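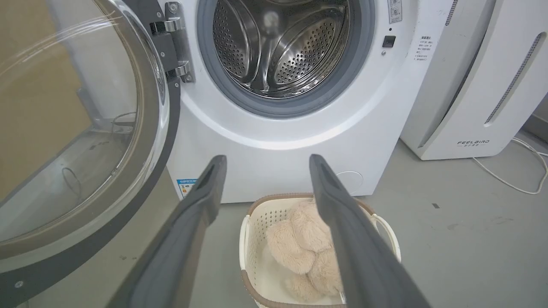 I have now had the Fornis arm for 31 days, which is long enough to say something useful about it. It is sold by Jarbridge as a kit for home and small workshop use. The price was 1,968 euros with the wrist camera and the two-finger gripper, plus delivery. Mine came in two boxes, the second one a day after the first.

Putting it together took an afternoon. The manual is fine up to the cabling, where it shows the older base, and I had to ring support. Ilze Ķēniņš rang me back within the hour and talked me through it. She also told me to skip the calibration on the disc and download the newer one, so do that if you buy one.

I wanted it for laundry. Most reviews have the arm stacking blocks on a desk, and I don't need blocks stacked. A front loader is a fair test. The door opens wide and the glass is a nuisance for the camera, the drum is shiny, and the basket has to stand close enough to reach without getting in the way of the arm.

Soft things are what it does best. The fingers are broad and rounded, and they close slowly enough that a shaggy teddy bear can be picked up by the middle without pulling at the fur. Towels are good too. Socks are poor, and a single sock lying flat against the drum is more or less hopeless. I logged 121 picks from basket to drum last week and will put the table up when I have tidied it.

Reach is the main limit. The makers give 630 mm, and you use all of it getting to the back of a drum. I ended up moving the base twice — once nearer, once lower — before it stopped knocking the door seal.

The software is called Stilano. It is plain and it works, but it forgets the speed setting each time you close it. Jarbridge say a fix is due in September, and I'd like it sooner.

I did look at the Tavares kit first. It is cheaper and has a longer arm, but the camera is extra and the gripper pads are hard plastic.

I'm keeping the Fornis. Next job is getting it to shut the washer door, and so far it pushes too high up and gives in before the catch clicks.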